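The mug shelf, again

19/07/2023

I have spent more of this winter thinking about mugs than a grown adult should admit to. It started in June, when the overhead cupboard in the kitchen finally let go of its hinge and I had to take everything out of it. I put it all on the dining table, looked at it for a while, and went to bed.

The cupboard has since been fixed. The mugs, however, have not been allowed to go straight back in, as I'd decided they were going to live out in the open on a rack like they do in the houses of people who have their lives together.

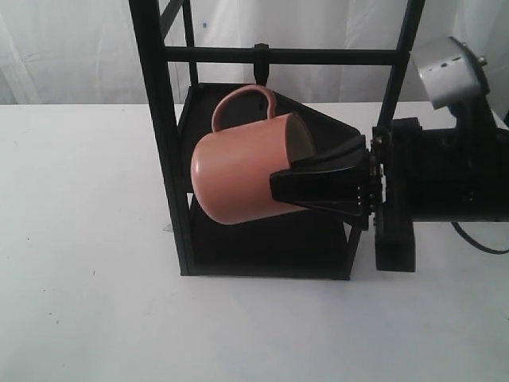
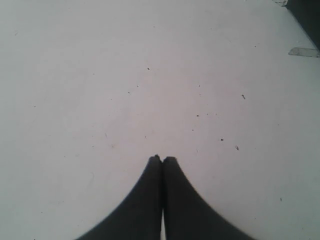
The pink mug and the black metal stand in the first one, and a plain stretch of off-white surface in the second, scuffs and crumbs of who knows what included.

The pink one is my favourite, so it gets to go first. It's a salmon sort of pink, glossy, with a creamy glaze on the inside that shows up every tea stain within a week. I bought it at the Dorkadell market from a stall that mostly sold candle holders, and I paid more for it than for the toaster. It holds a proper amount of tea. I realise that's a low bar, but you would be amazed how many mugs in my possession can't clear it.

The rest of the collection, for the record, was made up as follows. A set of white ones that came with the flat, in the sense that the previous tenants left them and I never took the hint. A tall one with a chip exactly where your lip goes. A thing shaped like an owl, which was a gift, and which can't be washed properly on account of its ears. Two conference mugs from Presivus, where I worked for eleven months and from which I apparently took nothing else away. And a travel cup with no lid, which is to say a cup.

The stand was the expensive part of the plan. Well, it was $80, but I had been telling myself the whole project would cost nothing, so it felt like a lot. It's a black metal rack, thin square tubing, a shelf inside, very severe. The listing was from a shop called Cokance and promised over 3,000 happy customers. I would like to speak to one of them about the assembly instructions, which consisted of a single drawing and the word "firmly". I did it firmly. Then I took it apart and did it firmly the other way up.

Once it was standing I had to find somewhere for it to stand, and this is where the weekend went. The bench beside the stove was out, as everything there ends up wearing a thin coat of oil. The windowsill was too narrow by about a thumb. The top of the fridge I considered for longer than I should have, until I remembered that I am not tall and that I drink my first tea of the day with my eyes shut.

So it was going to be next to the sink. Our sink is small and the tap is enormous, a Moen that the landlord put in after the old one began whistling. It's a lovely tap and I have no quarrel with it, except that it swings out over the only bit of bench where anyone might want to put a mug rack. I tried the rack on the left and couldn't get to the power point. I tried it on the right and couldn't open the cutlery drawer past the teaspoons. For two days we were a household with excellent access to teaspoons.

The answer was to get rid of things. It always is, and I always try everything else first. The knife block went into a drawer. The fruit bowl went to the table, where the fruit is now being eaten out of what I can only assume is guilt. The bread bin went to my sister's, and she has already asked whether I want it back.

Then I gave everything a proper wipe. There is no way to do this that doesn't make you feel bad about how long it's been. Pale surfaces look marvellous in a showroom and then spend the rest of their lives reporting on you. Coffee grounds, toast, small dark specks of unknown origin – it all turns up, and it turns up again ten minutes later. I've tried bicarb on the scuffs and I've tried the white sponge that is meant to be magic. Some came off. Some are staying, and we've reached an understanding.

After that came the question of how a mug ought to be put away. I was brought up in a rim-down house. My partner was brought up in a rim-up house, and sees rim-down as the behaviour of people with something to hide. I say dust. He says the rim shouldn't touch the shelf, given what I've just told everybody about the state of our surfaces, and I'll admit he picked his moment well. There was a brief third-party proposal to hang them from hooks by the handle. The rack has just the one small hook or clip, on its crossbar. I looked up hooks, found a listing with 1,472 reviews, read far too many of them, and came away knowing a great deal about hooks and owning no more than before.

We've settled on rim-up for the ones in daily use and rim-down for the ones at the back. The pink mug is in daily use, so he has technically won, though I turn it over when he's out.

As for the culling, I did better than expected. The chipped one has gone to hold pens. The Presivus pair went to the op shop, where I hope they'll bring somebody as much fulfilment as they brought me. The lidless travel cup is in the shed with a paintbrush in it. The owl I tried to part with three times. It's on the top of the fridge, where I can't reach it and it can see everything.

That leaves the white ones, which nobody likes and which we use constantly. They went back into the cupboard with the mended hinge, and the hinge has held so far. I open it gently and from the side.

Things still to do, mostly so I can't pretend I forgot:

Felt pads for the feet of the rack, before it adds any scuffs of its own.

A proper look at the tea towel situation, which is its own post and possibly its own blog.

Find out what the spare bolt was for. There was one left over in the bag when I'd finished, and the rack seems perfectly solid without it, but I've put it in the owl for now.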